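April 8, 2025

Up before seven. Grey, no rain. Porridge, then the bag drawer, which I have been putting off since March.

It has got to the point where it won't shut. Every bag we have ever been handed goes in there and none of them come out again, except the top two or three, which get used over and over while the rest go flat underneath. I took the whole drawer off its runners and tipped it on the bed in the back room. The count came to 41, and that is without the carrier bags, which live in a sack of their own behind the door. I wrote the number on the back of an envelope so I couldn't pretend later that it was fewer.

Sorted them by what they are good for. The thick cotton ones are for potatoes and tins. The thin ones are for bread, library books and anything that doesn't weigh much. There were four with holes in the bottom, and those went straight to rags. Another four had split at the handle, and they could be mended, but I know I won't do it, so I cut the good cloth out of them for dusters. The blue one from the garden centre at Ultham smelt of onions, and so did everything that had been lying next to it. That lot is in the wash now at forty.

Found in the bottoms of bags: a parking ticket from Purau, two pegs, a dried-up pen, a shopping list with only "vinegar" on it, and the spare key to the shed. I had a new key cut for that shed last year. Put the old one on the hook with it.

Lunch was cheese on toast. Then I tried folding. The way I have always done it is to roll them up and push them in, and they unroll as soon as the drawer moves. So today I did it properly, flat on a table, smoothing from the bottom up to the top, folding in half longways and then in thirds. It works well on the plain cotton ones. It does not work so well on anything with a proper base to it, as the base wants to fold one way and the sides want to go another, and you end up with a lump at one end. 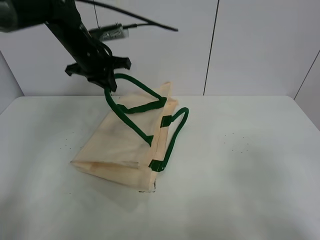 Rope handles are the worst of all. Tape handles lie down flat and stay where you put them, but rope has its own ideas and pushes the fold open again. I tried tucking them inside, and that made a bulge. I tried laying them down the front and folding over them, which was better, though the finished thing is still twice as fat as the others. In the end I decided rope handles can go on the hook behind the kitchen door and not in the drawer at all. They are the ones I reach for anyway when I go out.

Did a bit of ironing on the thin cotton ones while the board was up. Cool iron, no steam. I wouldn't normally iron a shopping bag and don't plan to make a habit of it, but they fold much smaller afterwards. Kept the iron off the printed ones. The Wurkora bag lost half its lettering that way and now says "urk".

The Meireles bag I kept, although it is too small for shopping and too big for a lunch. It came home from the holiday with the tiles wrapped in it and I like the colour. It can hold the clothes pegs.

By four o'clock the drawer was back on its runners and shutting with one finger. Standing the bags up on end in two rows is the way to do it - you can see all of them at once and pull one out without bringing up the rest. The ones I don't want are in a box by the front door for the charity shop. I rang to ask if they take bags and they said yes, clean ones, they give them out at the till. I shall drop them in when I go for my prescription.

Wiped out the inside of the drawer before it went back. Plenty of crumbs and a good deal of sand. No idea which beach.

Spent the evening on the accounts. The gas has gone up again, and I moved 200 across from the savings to cover it and the car. Need to ring them about the meter reading, as theirs doesn't match mine.

The washing from this afternoon is on the airer. The blue bag still smells slightly of onions - will try it outside tomorrow if it stays dry. Soup for supper, bed at ten.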